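tomexfan
Kitchen sim for my garage arm, still tuning the approach before I let the real one near our sink (my wife has opinions). 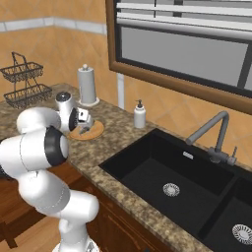
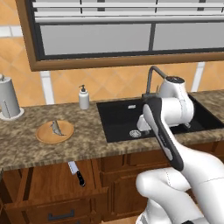

Same counter in both, arm by the sink.

dkurian
What are you running as max speed on the real arm?

tomexfan
30 percent, and 90 degrees is the most I let the wrist turn in one go.

olvera7
Way too slow imo, you'll be there till February!

dkurian
Disagree, slow is fine in a kitchen. I broke 4 mugs going faster.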